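Comparing two grippers on a fridge task (without losing your mind)
7 comments | 43 shares

I've been putting this off because my notes were a mess, but enough of you asked how I compare grippers at home scale, so let's go. The two I had on the bench were the Broltik two-finger and the Pallia soft one, both on the same arm, same controller, same head camera. The job was boring on purpose: pick an apple out of a basket and set it down in the freezer compartment.

Step 1. Fix everything that isn't the gripper. I tape the base position on the floor and save the arm's home pose under a name I'll recognize later (I once called one "test" and regretted it). Basket on the table to the left of the fridge, freezer door all the way open, lower door shut. If the door drifts a little between runs, your numbers are junk.

Step 2. Park the arm and check the head camera before you move anything. You want the freezer floor and the tops of the apples in view together. I tilt down until I get both, then lock the neck joint. My start view has the apples right down at the bottom edge, and that's as far as I could push it without losing the back of the freezer.

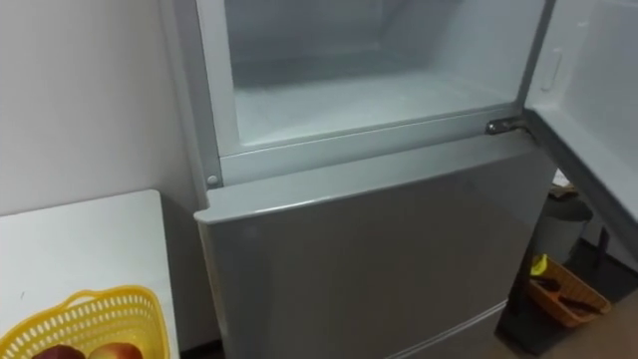 Vilja Vainio wrote to me that she'd go lower still and give up the back wall completely, since the place point is near the front lip anyway and a grasp that starts with half an apple is asking for trouble. Fair! I tried her way on the second evening and the Broltik did pick better, but then I was placing blind on anything deep. So it depends where you want the thing to end up.

Step 3. Set the closing force. For the Broltik I started at 29 on its slider and crept up until it stopped slipping on the waxy side of the apple. The Pallia doesn't have a force number, only a pressure one, so you can't copy settings across. Just do the same creeping-up routine and write down where you land.

Step 4. Do your runs in blocks. I did 100 per gripper – yes, it took forever – and swapped grippers in between blocks so that one of them didn't get all the nice afternoon light. Go back to the same start view before every block. Same tilt, same door angle, same basket spot, and compare it with your saved still before you hit go. 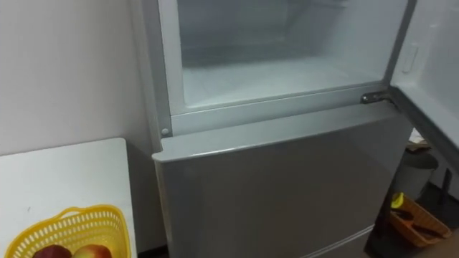 While you're at it, check the wrist cable too, because mine kept creeping toward the door hinge and I lost most of a block to it.

Step 5. Score picks and places separately. The Pallia won on picks for me, no question, it just sort of hugs the fruit. But it's fat, and going in over that bottom lip it bumped way more than the Broltik did. With one combined score I'd have called it a tie and learned nothing!

I'll rerun the lot in November with the Stoltitska controller if it ever ships.

Related
Head camera or wrist camera first?
Yang adapter plates: what fits what
Eino Pitkänen's notes on soft fingers
My cable routing, version 7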